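Chapter 6
What a Demonstration Is Worth

A paper arrives with a number in its abstract. The number says that a policy trained on human demonstrations completed a household task in 88 percent of trials. A reader who is new to the field will tend to treat that number as a property of the method, the way a melting point is a property of a metal. By the end of this chapter you should find it hard to read it that way. The number belongs to a method, a pile of demonstrations, a set of test conditions, and a person who decided what counted as done. Most papers tell you a great deal about the first of these and very little about the other three.

We begin with demonstrations gathered by hand-held gripper, the approach now used by many groups that once collected everything through teleoperation. The appeal is easy to state. A person holding a gripper in each hand works faster than a person steering two arms through a pair of controllers, and the collection can go wherever the person can go. Sites with no robot at all can contribute data. The grippers carry printed markers, a camera records them, and software works out from the markers where each gripper was.

The claim that usually follows is that such data is "robot-free but robot-ready." I would ask you to be suspicious of both halves. The person has a shoulder, an elbow and a waist, and will lean over a crate to reach its far corner without noticing the lean. The arm that is later asked to repeat the motion may have no comfortable way to do it. Some groups filter out the paths their arm can't follow. Fewer say how many paths they threw away, and fewer still ask whether the ones thrown away were the hard ones. If they were, the training set has been made easier in a way that no table in the paper will show. 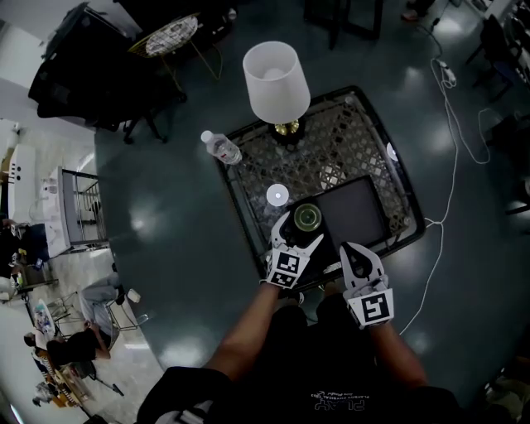

Consider the Sostgate study, which we will return to throughout Part Two. Niamh Tierney and Fergal Carroll set out to test a common belief: that more demonstrations, gathered in more places, will make up for the mess of gathering them. They collected 2,000 two-handed episodes of picking, moving and packing at 6 sites, trained the same policy on growing slices of the set, and ran 50 trials for each slice at a test bench in Latville. Success rose with the size of the slice, as everyone expected. The curve was smooth and went into the first draft as the main figure.

Then Carroll did something tedious. He went back through the episodes and sorted them by operator. The early slices, it emerged, leaned heavily on people in their first week with the grippers. The later slices drew more and more on people who had become good at it. Size and skill had grown together, and the smooth curve could not tell them apart. When the two authors drew fresh slices with operators mixed evenly, the curve still rose, but it flattened much sooner. The revised paper reports both curves. It is the second one that should be cited, and it is the first one that I keep seeing on slides.

I don't tell this story to praise the authors, though they deserve it. The point is that the first curve would have passed review. Its trials were run fairly, its statistics were correct, and the code worked. The fault lay in the order in which episodes entered the set, and order is a thing that methods sections almost never mention.

A second source of trouble is the label. Somebody has to say whether an episode succeeded. In the Ó Dubhghaill protocol, which many groups have copied, the operator marks each episode good or bad straight after finishing it. That is cheap, and for a task such as closing a drawer it may be good enough. For packing it is shaky. Is an object "in the crate" if it leans on the rim? Does it matter whether it was let go gently or dropped from a hand's width above? Two careful people will disagree, and a tired person will disagree with himself before lunch. Before you trust a success rate, look for the written rule that produced it. If you can't find one – and often you can't – treat the rate as an opinion with a decimal point.

The third source is the surroundings. Advocates of hand-held collection like to say that ordinary rooms supply variety for free. They supply something, certainly. Reflections move across a shiny table, people walk past, cables get shifted. Whether this teaches a policy to ignore such things is a question to be tested, and the test is simple to describe: hold out a whole room, and don't look at it until the end. Holding out random episodes from rooms the policy has already seen is a different test and a much kinder one. The Wedholm benchmark allows either, under the same column heading. When you compare two entries there, check which split was used before you form a view about which method is better.

None of this means that the approach fails. I use it, and my own group's papers have made at least two of the mistakes described above. Demonstrations collected by hand have made it possible to ask questions that were too expensive to ask before. My complaint is with how quickly a cheap way of collecting data became a reason to stop asking what the data contained.

Section 6.1 sets out the parts of a collection record and says which of them a reader has a right to expect. Section 6.2 deals with pose tracking from printed markers and the errors it brings in, including the ones that appear only when both grippers are close together. Section 6.3 reworks the Sostgate curves from the published episode lists. You will need those lists for the exercises, and it is worth sorting them by operator yourself before reading our version.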